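Home | Guides | Teleop | Grippers | Contact

Recording cable-sorting demos without losing the week

At Samlow we collected 3271 episodes of two arms tidying cables, and the first 40 taught the policy mainly how to hesitate. Learn from us.

1. Write the task as one sentence and tape it to the monitor. Operators improvise.

2. Reshuffle the cables before every episode. Your idea of random will be the same three spots, so use a printed list.

3. Stop at 53 seconds. Anything longer is a person thinking, and the model will learn that too.

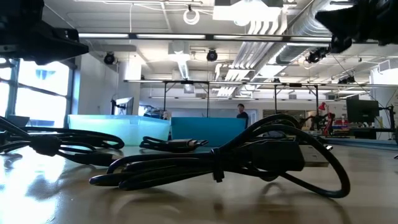
4. Mix coil sizes. A policy raised on big bundles treats a short USB lead as a rumor.

5. Keep the fumbles that end in a recovery and bin the ones that end in swearing.

6. Replay 20 episodes before lunch. Finding a dead wrist camera in March is no fun.

Next: Labeling in Bavdale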